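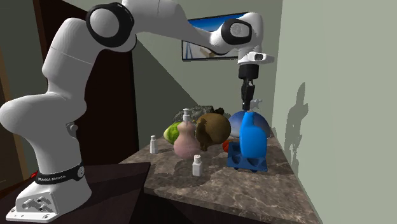
Objet : Re: [semora-sim] encombrement du plan de travail et taux de saisie

Bonjour à toutes et à tous,

> On a relancé la politique Dimirent sur la cuisine simulée et on perd
> beaucoup dès qu'on ajoute des objets. Vous avez la même chose ?
> Et vous tirez combien de scènes par évaluation ?

Oui, pareil chez nous ! On était à 200 scènes par point de contrôle et les courbes sautaient dans tous les sens, impossible de comparer deux versions. On est passés à 1 000 (le calcul tourne la nuit, à Barrios, donc ça ne gêne personne) et là c'est nettement plus lisible.

J'ai relu les échecs un par un, enfin, une bonne partie, il y en a 2 734... Le vaporisateur bleu dans son bac, bleu lui aussi, revient sans arrêt : la pince descend bien au-dessus, puis elle se referme trop bas et accroche le bord. La noix de coco, je m'attendais au pire et elle passe plutôt bien, allez comprendre.

Avec les textures tirées au hasard façon Wondulia, on regagne environ 7 points, mais seulement si on change aussi la couleur du bac. Je n'ai pas encore testé en déplaçant la caméra. Vous l'avez fait, vous ? Je veux bien vos graines aléatoires, même en vrac.

Bonne fin de journée !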